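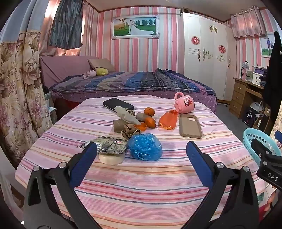
Striped duvet cover fading unevenly after washing – detergent or water?

Asked in Laundry and Textiles

I have a cotton percale set from Tratmont with multicolored stripes. The pinks have gone dull since July and the white stripes now look slightly gray. The orange has held up. I wash at 140 F with a powder detergent, full dose, and tumble dry on high. City report gives hardness as 192 ppm. The care label allows 140 F. Is this dye loss, or something being deposited on the fabric? I would like to know before I buy a second set.

3 answers

Answer 1 (accepted)

Probably both. At 192 ppm your water is classed as very hard, and calcium and magnesium tie up part of the detergent. Soil that should stay suspended settles back on the cotton. It shows first on white as graying, and on pale colors as dullness.

To separate the two causes, soak one pillowcase for 4 hours in warm water with a citric acid solution, rinse twice, and air dry. Compare it with an untreated one in daylight. If the white recovers and the pink does not, the pink has lost dye. Do not mix the acid with bleach.

Reactive reds and pinks are often less stable than oranges in repeated hot washes, though it depends on the dye house. The temperature on a label is a maximum. Drop to 88 F for normal loads, add a water softening agent, and dry on low. Keep the hot wash for illness.
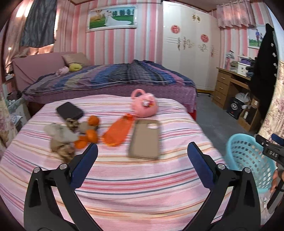

Horizontal stripes on a pale pink cloth, striped wallpaper behind.

Answer 2

Check the drum load too. I had the same graying with an Aoki front loader and it was overfilled every time. A double duvet cover should go in alone – it wraps around everything else and the middle never gets rinsed. Button it closed first.

Answer 3

Just switch to liquid. I use Stukatell and never had a problem.

Comment on Answer 3: Liquid has no bleach in it, so it is easier on color, but it will not fix graying at that hardness. I ran a Burov softener for a year and that made the difference. Cost was 1,550 installed, so try the citric acid first.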